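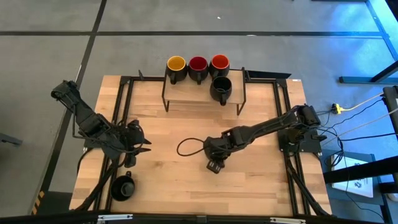
A work cell for two arms needs written rules before it needs good software. I say this after setting up cells for tabletop handling at Hirkadard, and after fixing several that were set up in a hurry. In this tutorial I go through the rules we use for a shared table, in the order in which you should apply them. The task is a simple one: mugs are moved between the tabletop and a small raised shelf. With one arm on each side of the table and the shelf near the far edge, both arms can want the same space above the shelf, and most of our rules come from this fact. The same rules work for bowls, boxes or small tools, if you change the grip heights.

Before you start

You need the risk assessment for the cell, the manual of the arm maker, and a person who is named as responsible for the cell during the shift. If you work under a national or company safety standard, that standard comes first. What I write here is good practice at the bench and it does not replace any legal duty.

You also need a cell sheet. Ours is one page, kept with the cell, and the template is called Gristard. It holds the arm names, the speed limits, the home positions, the zone drawing and the name of the responsible person. Please do not keep this information only on a computer. When the computer has a problem, it is exactly the moment when you want to read it.

Step 1. Fix the frame, then the arms

Bolt or clamp every arm base to the frame or to a plate that is fixed to the frame. An arm that stands on its own weight will move a little with every fast stop, and after one morning the taught positions are wrong. Push each base by hand, firmly, from the side and from the front. If you feel movement, stop and correct it.

After this, mark the position of the shelf on the tabletop. A thin pencil line at each leg is enough. A light shelf can be pushed by a gripper without anyone noticing, and the pencil line shows it at once.

Step 2. Route the cables

Cables are the most common reason for a stopped run in our cells. The rules are:

Every cable leaves the base along the frame, and it is tied to the frame at regular distances.
The wrist cable has enough slack for the full rotation of the wrist, but the loop must not be able to catch a handle or a shelf leg.
No power adapter lies where people walk.
Cables that must cross a walking path go under a cover.

To check the slack, move the arm slowly through its whole task by hand or in slow mode and watch only the cable. Do not watch the gripper. Then do it again with the other arm. It takes a few minutes and it is worth the time.

Step 3. Draw the zones

Divide the table into three zones: left, right and shared. The left arm may enter the left zone at any time, and the right arm may enter the right zone at any time. The shared zone includes the shelf and the air above it. Only one arm can be in it, and the other arm must wait outside until the first has left completely, including the elbow. New colleagues often forget the elbow. They look at where the fingers are, and the upper link is still over the shelf.

In our controller the permission for the shared zone is handled by a small program called Tallik. You can use any method, even a simple flag, as long as an arm cannot give the permission to itself.

Step 4. Set the object rules

Write down how each object must stand before a run begins. For mugs we write the following:

Opening up, on a flat surface.
All handles on the shelf point to the same side, the side from which the arms come.
Mugs which are not part of the present move stay outside the path of both arms.
No damaged mug is used. A chip on the rim becomes a sharp edge when the gripper closes.
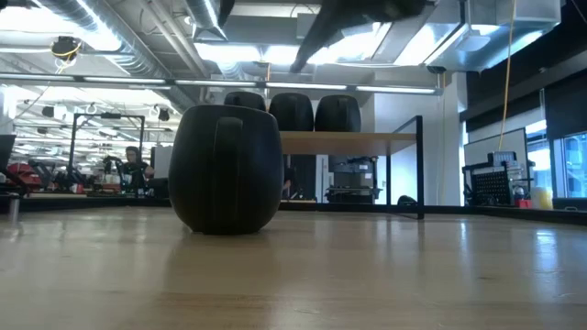 Mug with its handle toward the front, with the raised shelf behind it.

A low camera view is useful for this step. From above, a handle is easy to see, but the height of the fingers over the shelf is difficult to judge. If your cell has only a top camera, bend down and look along the table with your own eyes before the first move of the day. Dark mugs need extra care, because a dark gripper in front of a dark mug has very little contrast. Add light or choose another color of object while you are teaching.

Step 5. Speed and force

Begin with slow mode for every new object and every new position. Stay in slow mode until seven complete moves in a row have finished without a touch, a slip or a manual stop. If the sixth move fails, you begin again from one. It sounds strict, but it is easy to follow and leaves no room for discussion.

For gripping force, start low and increase in small steps until the mug does not turn in the fingers when it is lifted by the handle. Write the final value on the cell sheet. Do not copy the value from another cell, even if the arms are the same model, for the finger pads wear differently.

Step 6. People near the cell

Other people usually work in the same room, so the rules must be clear for them too. Mark the floor beside the table. Hands stay outside the frame while an arm has power. To correct an object, press stop, wait until both arms are still, say "hands in" aloud, correct the object, and say "hands out" before the restart. The person at the controls repeats the words. My colleague Kyrylo Koval introduced this at our Prothero site, and we now use it in all cells.

Two people are present for the first run after any change. One watches the arms and keeps a hand at the stop button, and the other operates.

Step 7. Keep the log

For each move, write the object, the start, the end and the result. Between the first run and the end of August our log reached 3,632 moves, and 59 of them ended with a manual stop. We read all 59 entries again before we wrote the present version of the rules. The largest group was cable contact, and for this reason Step 2 stands so early.

When a rule is changed, write the old text and the new text in the log with your name. Print the new cell sheet and remove the old one from the cell on the same day.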